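Musician wanted: live keys / second guitar for Farkton, plus casual merch and tour help

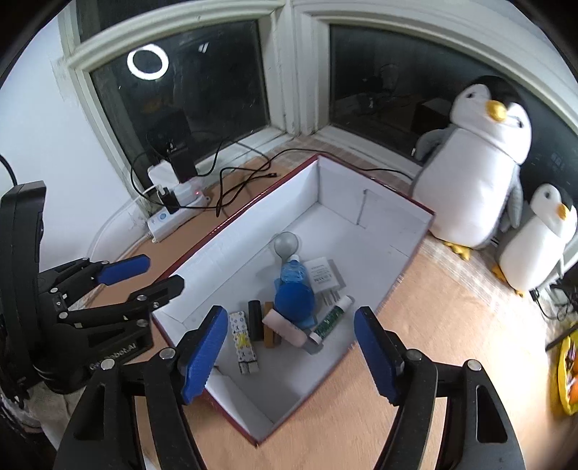 Odds and ends box, white power adapter included.

Farkton are looking for a keys player who can also cover second guitar and sing a harmony without being asked twice. Regional run in November, then studio time at Santoro to finish the record. Also after one person for merch and general lugging. Details on both below, read the lot before you email please.

Who we are

Indie folk, on the quiet side, gets louder by the end of the set. Four of us at the moment. First album Golier came out through Andidby Records, and we've been playing it in halls, pubs and the odd winery ever since. Average age mid thirties, two of us have kids, so rehearsals finish when we say they finish.

Keys / guitar

You'll need:
- own keyboard, weighted if possible, and a working electric guitar
- to be able to learn songs off a recording. Charts exist for maybe half of them and they're not great
- a proper backing vocal, mid to high range preferred. Two songs fall apart without it
- car and licence. We share the driving
- Thursday nights free for rehearsal, 7pm start, finished by ten

Nice to have: pedal steel, accordion, any brass at all. A sense of when not to play. Formal training not needed, don't send us your AMEB certificates.

Set is 88 minutes at the headline shows, shorter for supports. Nine shows booked so far, most within a day's drive. Biggest room holds 959, smallest is a bowls club. You'll be fine in both if you can hear yourself on a bad foldback wedge.

Pay: $282 a show, flat, same as everyone else in the band. Fuel, accomodation and dinner covered on top. Rehearsals unpaid before the tour is confirmed for you, paid after. Studio days at Santoro paid separately, ask Ginevra for the rate. If you co-write, you get credited. We do it in writing.

Merch and general help

Casual, same dates. Selling records, tees and tea towels, running the card reader, counting stock at the end of the night, helping with load in and load out. Needs to be over 18 for the licenced venues. Some heavy lifting, the keyboard case especially. Hourly, paid the following week into your account, super included. Would suit a student or someone wanting to get a look at how touring works at our level. You don't have to like the music but you will hear it a lot.

How to apply

Email Ginevra Valentini, who manages us, via the contact page on the Farkton site. Put KEYS or MERCH in the subject line or it'll end up in with the gig enquiries.

For keys send:
- 2 links, one of you playing live if you have it. Phone video ok
- a couple of lines on who you've played with
- any dates in November you absolutely can't do

For merch just a short email and one referee. Retail or bar work is plenty of experience.

No showreels over five mins, no attachements please, the inbox can't take them. Auditions are three songs with the full band in our rehearsal room, we'll send the tracks a week ahead. Gear provided on the day except your guitar. Parking out the back, not on the street, they do ticket.

Ad stays up until both spots are filled. Everyone gets an answer, might take Ginevra a few days.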